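Progress report to Hviid, second period
Project: Teaching table tasks by remote control
Site: Lutthorpe workshop
Date: 2024-12-18

1. Work done in this period

In the first period we had mostly problems with delay between the operator's hand and the arm. This is now solved well enough for daily work, and we could start the recording of demonstrations in earnest. Until now we have recorded 218 demonstrations, and 72 of them were made in the last part of the period, after we changed the control software to Fura.

The main task is tidying a table. The operator moves the arms from a distance and brings tableware and other small things to a red tray, or takes them out of it. The objects are ordinary ones: a spoon, a fork with an orange handle, a small glass, a green plate, a paperback book. We change their places between recordings, so that the arm does not learn only one arrangement. 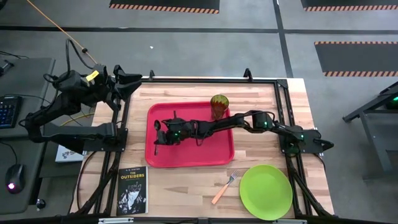
2. What is still difficult

Thin cutlery remains the hardest. A spoon lying flat on the tray gives the fingers very little to hold, and new operators often press too hard from above. We removed 40 recordings for this reason — they are kept apart and are not included in the number given in section 1. The plate is also slow, but operators learn it after some practice.

We have also seen that two operators can do the same task in very different ways. One goes to the object from the side, the other from the top. We have now written a short instruction of 9 points, which every operator reads before the first recording.

3. Equipment and costs

The spending follows the plan. The spare gripper fingers from Zultex came later than promised, and we lost several working days. We ask for your agreement to order one more set already now.

4. Next period

Until March we want to train the first model on the accepted recordings and to test it with objects it has not met before. We will also try tasks where both arms must work together — for example, one holds the tray and the other one puts the glass into it. The results of the tests will be sent to you with the next report.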